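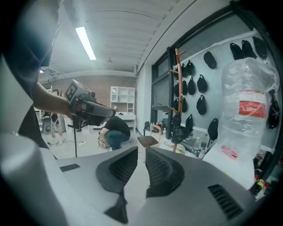

November, 17:10

Room notes, mostly so that Joni stops asking me where the stools go.

Spent the afternoon on the floor plan again. Version 7 of the floor plan, if we're counting, and Margareta is. The open shelving is staying against the brick. I argued for the other wall, lost, and would like it written down that I argued. The brick wall does look good behind white cubbies, which was Margareta's entire case, and she made it several times.

Rules as agreed, until somebody disagrees:

The cubbies are for things with a name on them. A cable has no name. A cable goes in the Drusell bins, coiled, and "coiled" means a circle and doesn't mean folded in half and sat on.

Stools and chairs live along the walls when not in use. Viorica says a stool in the middle of the room is in use if she intends to come back to it. We let her have that one.

The coat rack is for coats. It has pegs and three years of seniority over most of us. Please hang things from the pegs so they don't slither down to half height and stay there until spring.

Cables remain the sore spot. I asked Petrică to draw up the power layout properly and he produced a very handsome sketch in two colors, with a key, showing outlets we don't have. He has been given the sketch back. For now the strip lives on the tiles near the shelving and we all step over it like adults. I've asked Barbu for a quote on a floor channel. Last time their answer was 3000 for the run, before fitting, and I closed the email and went for a walk. Will try again with a shorter run.

Floor is the other item. Pale tile shows everything. Liên wants rubber mats from Cusach. I want people to wipe their shoes. The mats will win, I can see it coming. If we do get them, measure from the brick wall and leave the long counter clear on its front side, or the first person to carry anything past it will find the edge of the mat with a toe.

The counter: still a landing strip for bottles. I went through it with Liên and we made two piles in our heads, keep and whose is this. The second pile was longer. Anything unlabeled by the end of the month moves to the back room. Cloths get folded and put away, straps go back to whatever they fell off. The display case behind it is Margareta's department and I am not allowed an opinion about the things hanging in it. 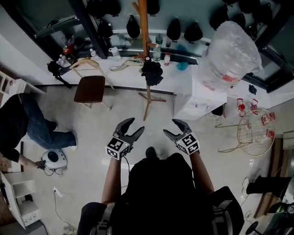

To do

Joni: labels for the cubbies. Printed ones. We have all seen your handwriting.

Petrică: new power sketch, real outlets only.

Liên: mat samples, smallest size they'll send.

Me: Barbu quote, and get a lid for the Trestuvell bin before it fills up with tape again.

Viorica: come back to the stool.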